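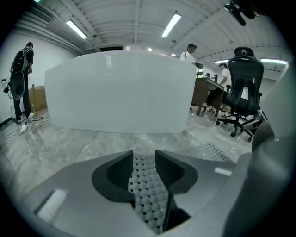
White gloss panel, grey marble floor, overhead lights showing as pale streaks.

Thread on gloss, glare and why a room can pass its lighting check and still be tiring to sit in. Mostly notes from the Landum refit, tidied up.

Start with the terms. Colour tells you how much light a surface sends back. Gloss tells you where it goes. A matt white wall and a gloss white wall can reflect nearly the same total and look nothing alike.

Matt paint scatters light in all directions, so its brightness hardly changes as you walk past. Gloss paint scatters most of it too, but adds a mirror-like part off the top skin of the coating. That part moves when you move.

Gloss is measured by shining a beam at the surface at a fixed angle and reading what comes back at the matching angle. The usual angle is sixty degrees from upright. The answer is in gloss units, set against a polished black glass standard.

The doors specified at Landum read 90 on that scale. The walls read 2. Both were on the drawings as "white", with no gloss figure next to either. Nothing on the finish schedule would have warned the lighting designer.

Now the lighting. The average on the desks was 395 lux against a design figure slightly lower than that. On paper, a pass. But a lux meter lying flat on a desk reads light arriving at the desk. It has no view of the wall behind it.

What the eye responds to is luminance, the light leaving a surface towards you. For that you need a luminance meter, or a calibrated camera, held at seated eye height and pointed where people look.

The doors came out far brighter than the wall next to them, but only in narrow bands, where the fittings were mirrored. Move your chair sideways and the bands moved as well. Average the whole door and you lose them completely.

Curvature makes this harder to predict. A flat gloss sheet gives you a copy of the fitting at its true shape. A slight bow stretches the copy into a streak. Thin sheet fixed at its edges is rarely flat, so expect streaks.

You can use this as a flatness test. Stand well back, find the reflection of a straight lamp or window edge, and walk slowly sideways. If the line wobbles, the sheet does too. Cheaper than a straight edge and more sensitive on gloss.

Polished stone is the other half of the problem. At a steep angle it reflects little. At a shallow one, looking down a long corridor, it reflects a great deal. Same floor, same polish. The rise is a property of the angle and no cleaning product will change it.

Brinilari's sample boards are a fair example of how this gets missed. The samples are small, and people hold them in the hand and look straight down at them. That is close to the best case. Lay one on the floor and look at it from across the room.

What we changed at Landum: swapped the clear diffusers for frosted ones over the door run, and turned the fittings so their long side no longer faced the desks. Doors stayed as they were. Desk average dropped by 13 lux and is still above the design figure.

What we did not change: the floor. Honed stone would have cut the reflections but it was already down, and re-honing in an occupied building means slurry and noise. A runner along the window side dealt with the worst of it.

For anyone writing a schedule, put a gloss value and its measuring angle beside every colour. "Satin" is no use. Driltdale satin and Antwi satin are different enough to see from the doorway if you put them on neighbouring panels.

Also write down the cleaning method. Matt coatings get shiny where they are rubbed, so a wall can be within its limit at handover and over it by the light switches a year later. Check there first.

Readings and the blank survey sheet are in the notes file, last updated December 30, 2018. The luminance columns are in candelas per square metre. Ignore the tab marked "old", the angles in it are wrong.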